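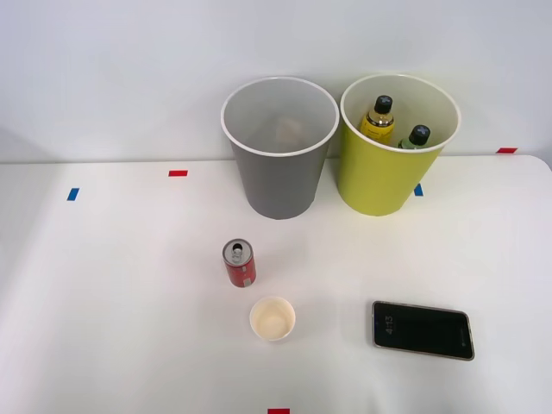
Ewan Dalgleish asked again what the sorting result is supposed to show. He said he had read the draft twice and still could not tell whether the claim is about the policy, the wrist view or the way the episodes were picked. If it is all of them together, the title should not name only one.

Reply from the drafting side: the claim is about the wrist view. Adding it to the fixed view is said to help with the last few inches before release, when the bin is close and the fixed view has little to offer. Ewan said that may well be so but the draft does not test it. The two policies compared were trained on different episode lists. Agreed that this is a problem. Not agreed how big.

Minutes of the November meeting, sorting work, Zirbridge project
Start 2:10 p.m. Previous minutes taken as read, with one correction: the Lidora baseline was dropped for lack of time and not "because it was no longer relevant."

1. Episode count

The draft says 882 episodes. The log was checked during the meeting and 882 is the number recorded. The number used for training is lower, and the draft gives no figure for it. Episodes were thrown out by hand, by more than one person, and the rule in the notes reads "remove bad ones." Gillespie Munro said everybody in the field does this. Ewan said that was his complaint.

Decision: the methods section will say how many were recorded, how many were kept, and what counted as bad. If the rule can't be rebuilt from the notes, the section will say so plainly.

2. What counts as a success

Long discussion. At present a trial passes if the item ends up inside a bin. The draft is vague about which bin. Under the strict reading (gray or yellow-green, as instructed) the score falls. Under the loose reading it looks very good, and the loose reading is what the abstract uses.

A bottle that goes in and leans on the rim was scored both ways by different scorers. So was an item that knocked a bin off its starting place. The tape on the table is there for resets and was not used in scoring. It was suggested that it could be, at least for the can and the cup. No strong feelings.

Decision: strict reading in the abstract. Loose reading may go in a table further down, with its own column heading.

3. Wrist view

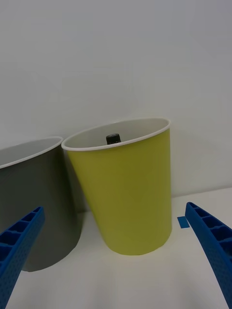 Gillespie Munro thinks the close view is the only part of the work that will hold up, and asked that the rest of the paper be built around it. He pointed to the trials with bottles, where the policy without the wrist view tended to let go early.

Objections noted:

"Tended to" comes from watching videos. There is no measurement of release height in the draft and no plan for one.

Both bins have a pale inside and a light rim, against a white wall and a white table. A policy could be finding the edge of the rim and nothing more. We have no trials on a darker table. We have none with the bins swapped, either, so we can't say whether the instruction is being followed or the policy has learned that one place is usually right.

The fixed view was shrunk before training to fit memory. The wrist view was not. Part of the gain could be plain resolution. Gillespie said he doubted this, and was asked to write down why.

Action: Gillespie to rerun with both views at the same size. Same episode list for both policies this time.

Action: swapped-bin trials, 28 of them, scored by two people who don't see each other's sheets. The order is to be drawn beforehand and kept.

4. Mészáros loss term

Brief. The draft credits this term with smoother motion near the bin. Turning it off changed very little in the one comparison we have, and that comparison used a single seed. Ewan would cut the section. A milder proposal, to move it to the appendix and take out the word "significantly," was accepted. No test was run that would support that word here or in the two other places where it appears.

5. Gakik demo

There is interest in showing the sorting task at Gakik. Some felt a demo would be fine as long as it runs on objects from the training set and we say so. Others felt a visitor will hear "sorts recycling" whatever we say. A bottle, a can and a paper cup on a clean table are a long way from recycling. Left open. It won't be promised to anyone before item 3 is done.

6. Any other business

The phrase "human-level" is to come out of the introduction. There was no human comparison.

A question was raised about the phone on the object list. It is in the trials as an item to be left alone, but the draft never says this, and a reader would take it as something to be sorted. Add a sentence. Also report how often it was touched, if that was logged. Ewan believes it was only logged in the later sessions.

Reset times are missing from the cost table.

Closed 3:35 p.m. Next meeting when the rerun is in.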